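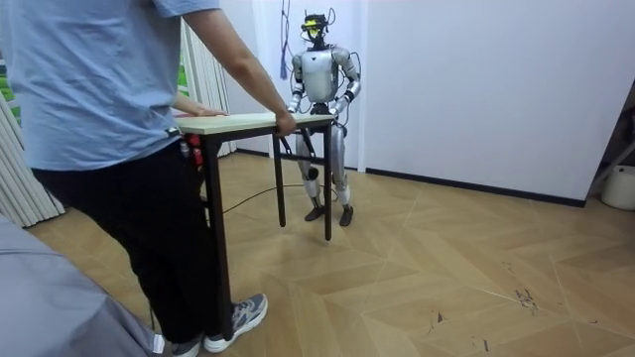 DADBY, November – Flivar, the furniture lending service based in Dadby, is adding 107 small tables to its shelves this month, and anyone with a borrower's card can take one home for up to three weeks.

Tables have been the most requested item at Flivar ever since it opened. Over the past year the service made 2,287 loans, and 1,444 of them were tables of one kind or another. They went out for birthday lunches, sewing weekends, yard sales, exam study and one very large model railroad. During the holidays the waiting list got so long that some borrowers ended up sharing!

"We're so pleased to finally have enough to go around," said Santeri Juntunen, who runs lending at Flivar. "A small table is such a useful thing to be able to borrow. You need it badly for one weekend, and then you'd like your floor back."

The new tables were picked after a long round of trying out different sizes in the Oksanen building, where Flivar has its main room. Staff moved them across the floor, turned them in doorways and set them down again and again, paying attention to where the hands naturally go and whether the legs get in the way of your feet.
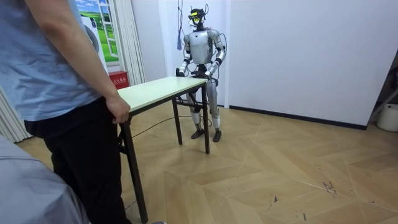
A hand at the near corner of a small table with slim, dark metal legs.

Those sessions led to a one-page carrying guide that now goes out with every loan. Most of it is plain advice: clear the path first, take one end each, agree on who is leading and say so out loud before you lift or lower. Keep a hand on either side of the top if you can. Long tables get their own section on stairs, which Juntunen says was the part borrowers asked for most.
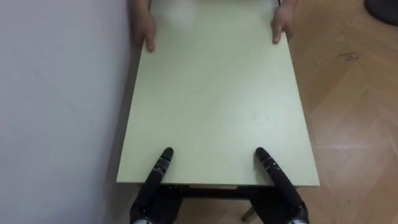 Hands on both sides at the far end, fingers curled over the edge of the top.

Flivar will also wipe down and check each table when it comes back. Small scuffs are fine and carry no charge – these are tables to be used, and a few marks are expected.

Loans can be booked at the front desk in the Oksanen building or by phone. Pickup is from the side entrance on Wedent Street, with short-term parking right outside. Borrowers are asked to bring a second person for the larger sizes and a blanket for the car.

Press contact: Santeri Juntunen, Flivar, Oksanen building, Dadby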